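4. Setting Up the Feeder Scene

Irgate is the pick-and-place task in the Novness simulation set, and the one most people run first. It looks easy. You should budget an afternoon anyway.

The task is to lift gray parts off a round feeder and leave the orange-brown ones alone. The arm learns this from recorded runs, and the method (section 2, if you skipped it, and you did) is to train on the wrist view and score on the room view. For that to mean anything, both views have to come from the same scene file.

4.1 Loading the scene

1. Start Remar and wait for the log to go quiet. The progress bar reaches the end well before the program does.

2. Open the Irgate scene file. Do not open the one marked "old." We keep it for reasons that made sense in January.

3. Switch to the room view. You want the arm, the feeder and the blue bin all showing, with the gripper hanging clear of the tray and the bin empty.

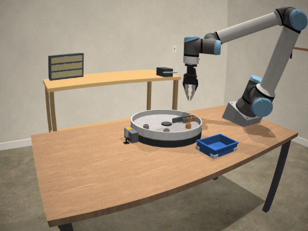

4. Check the parts. Gray and orange-brown should both be on the tray. Their starting spots change with the seed, so yours need not match ours.

5. Leave the guide bar where it is. It looks like something you could improve by nudging it. Bianca Furtună nudged it, and we retrained everything.

Note: The side table and whatever is on it are scenery. They have no effect on the score, though they do slow down older graphics cards.

4.2 Checking the wrist view

1. Switch to the wrist view. The gripper sits at the bottom of the picture and moves with it, so everything else will seem to slide around. You get used to this, or you look away.

2. Jog the arm over a gray part with the arrow keys. Use the slow setting. The fast setting is for people who enjoy reloading scenes.

3. Bring the fingers down on either side of the part and stop. Do not close them yet.

4. Look for shadows on the tray. A broad shadow from above falls across the tray and should stay switched on. Our first policy was trained without shadows, scored beautifully, and then treated every dark patch as a reason to go home.

Caution: Never change the wrist camera angle after you start recording. Remar will let you. It will also let you save the result under the same name.

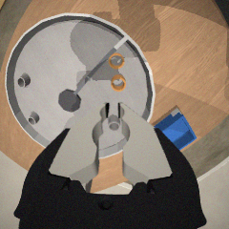

Once the view is settled, record a short test before you commit to a full session. We use 15 runs for the test and 300 for training. Fewer than 300 will train, in the sense that the software finishes and prints a number. In our trials the smaller sets gave policies that approached the part nicely and then closed the fingers a little too soon, with great confidence.

Play the test back in both views before moving on. If the two drift apart by more than 2 frames, restart Remar and record again. Do not try to fix the timing by hand in Nair – the editor rounds the time stamps, and the drift comes back somewhere harder to find.

When the playback lines up, save the scene under a new name, write the seed down somewhere other than a sticky note, and go on to section 5.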